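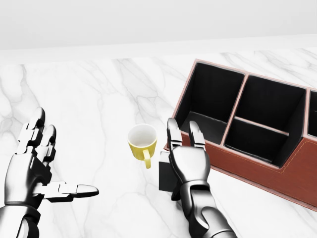 How I finally got our household paperwork sorted

I used to keep every bill, warranty and school notice in one kitchen drawer, and every October I'd spend a miserable evening digging through it for the furnace receipt. This is the system I use now. It takes one long afternoon to set up (put the kettle on!) and then maybe ten minutes a week.

Step 1: Get it all in one spot

Go around the house and grab everything. Drawers, coat pockets, the glovebox, that pile on top of the microwave. I had about 2,000 sheets when we moved out of the place on Rosser Street, so don't be embarrassed by yours. Pull out the flyers and empty envelopes as you go and toss them straight in the recycling.
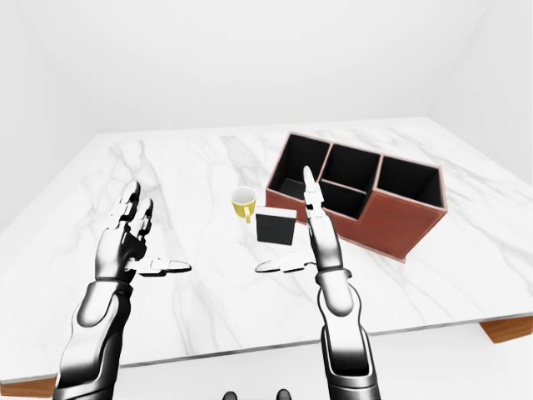
Step 2: Sort fast and sort rough

Start with broad piles: house, car, health, taxes, kids, and a "no clue" pile. Don't read anything! My neighbour Meirion Wogan came by to help and lost half an hour to an old hydro bill, marvelling at the rates. Anything with your SIN or account numbers that you don't need goes in a bag for the shredder.

Step 3: Give the live stuff a home

By live stuff I mean whatever still needs doing, like a form to sign or a cheque to deposit. Mine stays out where I can see it, in four slots: pay, sign, ask, file. A lidded box is hopeless for this. I tried one and forgot the water bill twice.

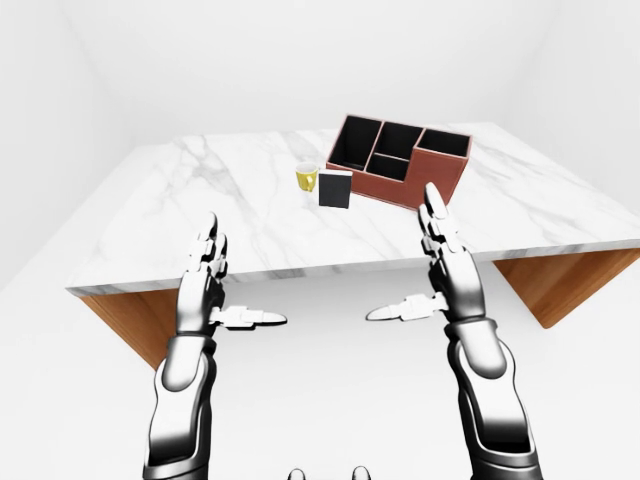 Leather-look desk organizer with four open compartments.

Step 4: File the rest

Plain manila folders are fine. I write the label in pencil first, live with it for a month, then go over it in marker once I'm sure of the name. Tax records stay for at least six years after the year they belong to, and I write the toss date on the front so I never have to work it out again. Warranties get stapled to their receipts, with the receipt photocopied if it's that shiny thermal paper, as the print fades something awful.

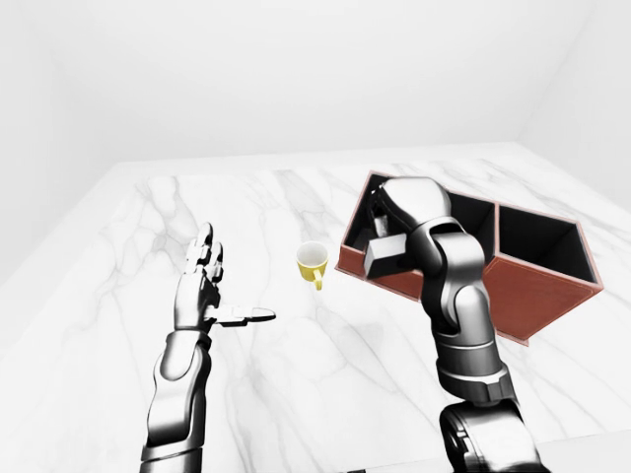

Then pick a regular time to empty the slots. I do mine at 9 in the evening, after the dishes, with the radio on. Pay what's due, sign what needs signing, file what's finished. If a paper has sat in "ask" for a month, phone somebody about it or let it go. The "no clue" pile can wait in a shoebox until spring, and mine's still there if I'm telling the truth.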